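**Mobile team, fortnightly meeting, March**

Started 15 minutes after it should have, the room's screen having asked for an update.

**1. Actions from last time**

Four carried over. One has now been carried over so often that it was proposed we give it a birthday. Declined, no budget.

**2. Moving Timora off the old build tool**

Pickering (the test branch) builds on the new tool but only from a clean checkout. The second build fails, the third works, and the fourth claims there is no such project. Agreed to pin the plugin version and stop updating it on the day of a release.
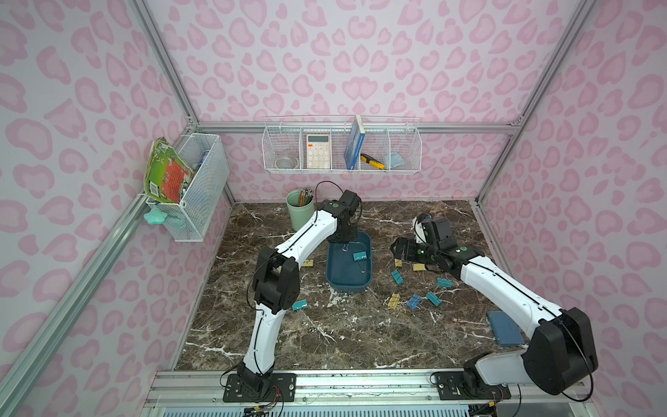
The viewer library is still the main sticking point. It brings in its own copy of the networking code, which then argues with ours at startup. Someone suggested a theme for the new splash page while we waited for a build, and pink leopard print got more support than any technical proposal this year. Not minuted as a decision — the existing grey stays. Agreed to exclude the duplicate and see what breaks.

**3. Date bug in Gokel**

Blank dates of birth are saved as 1940. Support has had complaints, mostly from the young. Fix is ready and needs a review. The clean-up script will run in batches of 1000, on a copy first, following last time.

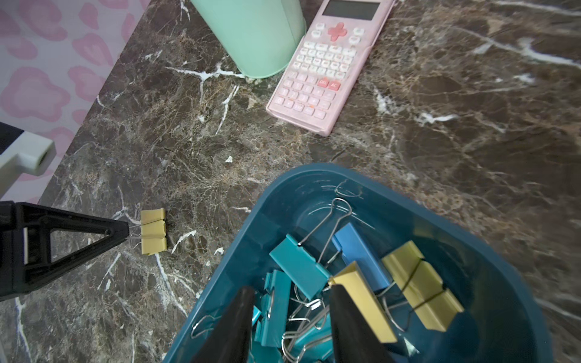 The script must also leave alone any customer who was in fact born in 1940. This had not been considered until the meeting.

**4. Mirkwood**

Still read-only. Still has no owner. Deferred.

**Actions**

- Pin plugin version on Pickering
- Exclude duplicate networking code, report back
- Review Gokel fix before 4 pm
- Mirkwood: carried over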